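Search this site Enter keywords

Surgical Robotics Unit, Handout 7
Evaluating a commercial training package: the Iroveo suturing module

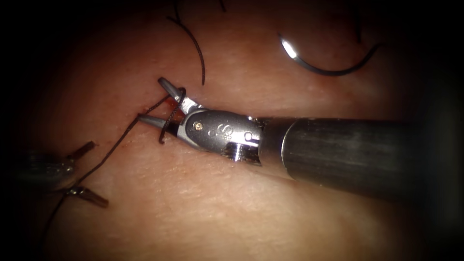 The Iroveo module is sold by Paltumwood as a bench training package for instrument-tied knots with two robotic instruments. It consists of a task library, a scoring program and a year of support. This handout covers the scoring program only. The program divides each knot into stages and assigns a state to each instrument at each stage. For the first throw, the state it has to recognize is a loop of suture carried around the jaws of one instrument, as on the right-hand grasper, with those jaws open and the second instrument not holding the long strand. The needle is tracked separately. It may lie on the tissue away from both instruments, as it does at upper right, without a penalty, provided it stays in view.

1. What is scored

The program reports time per stage, path length for each instrument tip, and dropped-thread events. It does not report tension. The supplier's literature uses the term "gentle handling index" for a figure derived from tip speed alone. Do not treat it as a force measurement in your report.

2. Trial data

The data set for this unit has 434 recorded throws. Of these, 200 were labelled by hand and form the reference set. The program disagreed with the hand label on 53 of the 200. Most disagreements fall into 3 groups:

- Loop present but slack, scored as no loop.
- Strand passing between open jaws, scored as grasped.
- Needle in shadow, scored as lost.

The second group matters most for the assignment. A strand can cross between a pair of jaws in the camera view with no contact at all, and a single view gives little depth information to settle the question. Juso mode, the optional two-view setting, is meant to correct this. It was not enabled for the reference set.

3. Lighting

Centre lighting with dark margins is common in this kind of view. Dark thread is easy to segment on the bright area and hard to segment near the border. Check where in the view each error occurs before assigning a cause to it.

4. Assignment

Using the reference set, prepare a table of errors by stage and by group. State whether you would recommend the package for the Afolabi teaching lab as supplied, with Juso mode, or not at all – and give the error rate you consider acceptable for formative use. Maximum two pages, excluding the table.

Contact the unit office | Copyright 2024 | Back to top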